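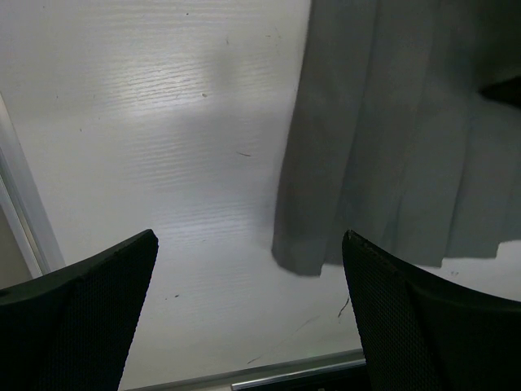
Wrist cam view, mesh-faced fingers, gray cloth at upper right. Glare on the white top is bad toward the upper left.

Jan 28, 2022 – finger comparison, wrist camera exposure

Morning went to swapping fingers. The old smooth pads are off and in the drawer with the Nondis adapters, and the mesh-faced pair is on. Two screws each side, same holes, no shimming. Rasmus had bet me a coffee that the left one would bind at full close and it didn't, so I'm collecting on Monday!

First thing I wanted to know was whether the new shape gets in the camera's way. The old fingers were blunt and fat at the ends and hid a good part of whatever we were reaching for. With these open, the view up the middle is wide and clean, and the angled tips give me something definite to line up on. I really like this. On the old pair I was always guessing where the tip was, and here I can put the right one just under the hem of the cloth on the monitor and know what I'm looking at.

Cloth runs, all teleop, arm at slow speed, Morkell controller on default gains:

Smooth pads (yesterday's numbers, same cloth): 20 tries at the hem, 11 held through the lift.
Mesh pads: 20 tries, 14 held.

Not a huge gap and I wouldn't put it in a slide yet, but the way it fails is different, and that's the interesting part. The smooth pads lost the cloth slowly, you could watch it creep out during the lift. With the mesh it either bites right away or never gets hold of it at all. All the misses today were on the approach – I came in too high and pushed the hem back into the folds. So that's me (or the planner, later), and probably fixable. Going in low, with the tips nearly touching the table, worked much better. Liis tried a few that way after lunch and got the hang of it faster than I did.

Wear: the right finger has some light flecks along the tip edge. Don't know if they were there when the part came out of the bag, I didn't look closely enough. Verena, if you have the photos from when you unpacked the Grakaretti set, please put them in the shared folder so we can compare. Low approaches mean more rubbing on the table, so worth keeping an eye on.

Camera. The glare is the real headache. Auto exposure averages over the whole view, and with black fingers low down and gray cloth on one side it opens up too far and the table blows out. The wood grain shows up very strongly in the bright band and goes flat again in the shade next to the cloth. The segmentation takes the grain lines for edges. It also likes the little dark specks and the hair on the table, which it twice proposed as grasp points. Funny once. Locked the exposure 2 stops down and the false edges mostly went away, but then the deep folds turned to mush. Somewhere in between should do it. Tarmo thinks a polarizer will fix all of it and has one left over from the Jankauskaitė job, if the thread fits.

Also noticed the silver rail between the fingers throws a bright line along its upper lip. It sits low in the view, so I masked that strip out for now. Mask is saved next to the camera config, please don't overwrite it.

To do:
Wipe down the table before every set, write it on the sheet
Polarizer test, then repeat both exposure settings
Mesh pads again with low approach only, 20 tries
Smooth pads with low approach too, otherwise the comparison isn't fair
Ask Kristaps if the gripper can report finger current over the existing cable. If it can, we could tell a bite from a miss without the camera, and I'd love to have that before June

Left the mesh pair mounted. Arm is parked and the controller is off.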